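Last edited in January. Earlier notes are in `CHANGES.md`.

# Cusari kitchen word list

Cusari is a plain-text list of the words people use for things in the kitchen: pots, dishes, tools, and the foods that get put in them. Each row pairs one word with the thing it names, the place where it was written down, and a note on how it was used. The list covers English only. It was started to help with Fehr, a spelling checker for old recipe cards, and has since grown past what Fehr needs.

## What is in the folder

- `words.csv` – the main list
- `places.csv` – place codes and their full names
- `sources/` – typed-up recipe cards, one file per card
- `drop.txt` – words that were taken out, with the reason
- `tools/check.py` – looks for empty cells and repeated rows

The file `words.csv` has 14 columns. Most people will only want the first four:

| Column | Meaning |
|---|---|
| `word` | the word as written, spelling mistakes kept |
| `std` | the common spelling |
| `thing` | a short plain name for the object or food |
| `place` | a code from `places.csv` |

The other columns hold the card number, line number, plural form, and editing marks. The `old_id` column is left over from the first version and can be ignored. It will stay until the Amlow import script no longer asks for it.

## How words are sorted

Every row gets one `thing`, even when the word could mean several. "Strainer" is the hardest case. On some cards it means a bowl with holes that stands in the sink, and on others a wire mesh cup with a handle. If the card gives no clue, the row is marked `strainer-unclear` and left alone.

"Colander" is easier, though the spelling is all over the place. We have "cullender," "colender," and "callander," and all of them are mapped to `colander` in the `std` column. Shape and material are not recorded. A round metal one and an oval plastic one get the same row type. 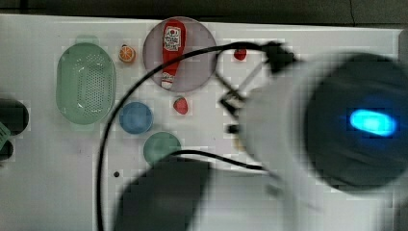 Ghislain Tremblay wrote on the tracker that merging "cullender" into "colander" is fine for search but bad for anyone studying spelling, and asked for a flag on rows where the two columns differ.

The flag is now in place. It is called `differs` and holds `y` or `n`. Capital letters alone do not count as a difference, and neither does a missing hyphen.

Plates and platters are split by what the card says is served on them. If a whole roast goes on it, it is a `platter`. "Saucer" stays `saucer` even when the writer clearly used it for something else, such as covering a jar.

Food words follow looser rules. "Slice," "round," and "wheel" are all used for cut citrus and are kept as three separate words with the same `thing`. "Catsup" and "ketchup" are treated as one word with two spellings. "Red sauce" is not included in that pair, as on many cards it means something cooked from fresh tomatoes.

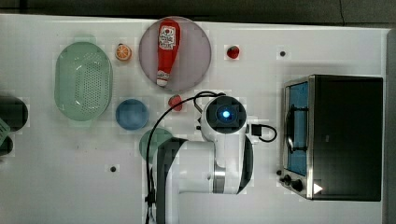

*Colander, orange slice, and a ketchup bottle lying on a plate.*

## Where the words came from

The cards came from 58 households, most of which sent in a single box. Almost 80 percent of the cards are handwritten. The rest were typed or cut out of newspapers and pasted on. Clippings are marked `clip` in the `kind` column and should be left out if you want home usage only.

Names, street addresses, and phone numbers were removed before typing. First names in recipe titles were kept, so you will still find things like "Ruth's pickles."

## Known problems

- Two places share the code `HV`. The fix is waiting on the new `places.csv`.
- Words for drinks are thin. Few boxes had any drink recipes in them.
- Line numbers are wrong on cards with writing on the back – they start over at 1 instead of carrying on.
- The `plural` column was filled in by a script and has errors such as "knifes."
- Version 2 dropped the brand names. Tonix users who need them should stay on the first version for now.

## Good and bad uses

The list works well for spelling help, search, and looking at how kitchen words vary from town to town. It is a poor base for counting how common a word is, because one large box can push a rare word up the list. Do not use it to date a card.

## Sending changes

Open an issue with the card number and the row as you think it should read. Please run `tools/check.py` before sending an edited file. Changes to `std` need a second reader, so they take longer. Fixes are merged on Saturday.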